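23 May 2019

Long day, quick notes. Laundry again. Macario still swears a machine will do all of it by November, Anayeli says not in her lifetime. Bet is 60 bucks. Door open, basket with 3 things in it, white, dark blue, a pale yellowy green. Small load. 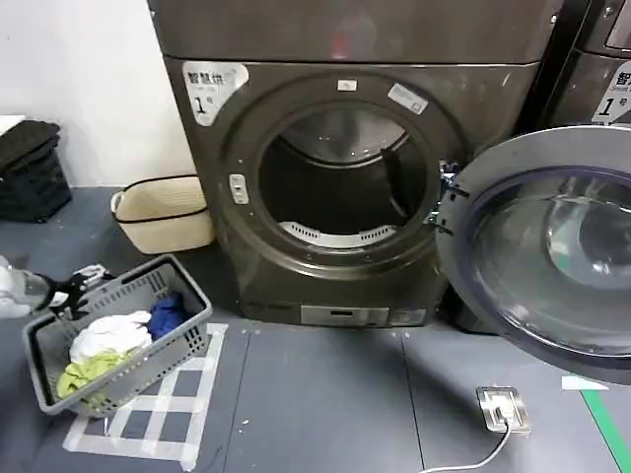
So can a machine do the laundry yet, start to finish? Parts of it, slowly, and somebody still has to check teh pockets.

Folding worries me most. Sleeves, fitted sheets, socks inside out. Italo thinks sorting is harder. Maybe. Argued it with him all thru lunch, got nowhere. Need to call Mircea back tomorow. Bed.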